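Ground Stations Are the Part of the Satellite Business We Keep Underfunding

Every time a satellite operator announces a new constellation, the talk is about launch dates and the number of spacecraft.

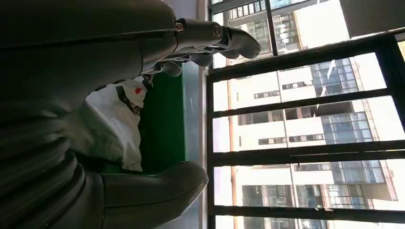
The antennas on the ground get a paragraph near the end, if they get one at all. I think that is a mistake, and operators are going to pay for it.

Take Kurkari, which plans to fly 73 small imaging satellites. Its own filing lists 20 ground sites. Several of them are shared with other customers, and two are at latitudes where a polar satellite passes only a few times a day. The satellites can collect far more data than those sites can bring down. The company says it will add capacity as demand grows. Demand tends to grow faster than a permit for a dish in a rural county.

Permits are the slow part. A site needs power, fiber, a clear view of the sky and a radio license from the country it sits in. Skuton, which rents antenna time by the minute, took 22 months to open its station at Ullarine. The antenna itself was up in six weeks. The rest of the time went to road access, a frequency dispute with a nearby microwave link and a long wait for the fiber contractor.

Renting is a fair answer for small operators. If you have three satellites, owning a dish makes little sense. The trouble starts when everyone rents from the same few providers and wants the same passes. Prices go up, and customers with short contracts get moved to worse time slots. An operator that promises images within an hour can't live with that for long.

Optical links are often offered as the way out. They carry a lot of data and need no radio license in most places. They also stop working under cloud, so you need more sites spread over a wider area. Myklebust has made this case for years, and it sells optical terminals.

Investors should ask for the downlink plan before they ask for the launch schedule. How many minutes of contact per satellite per day? Who owns the sites? What happens when one is down for a week in November? A company that wants money for 1,000 satellites should be able to answer on a single page. I have read a good number of these pitches, and most can't.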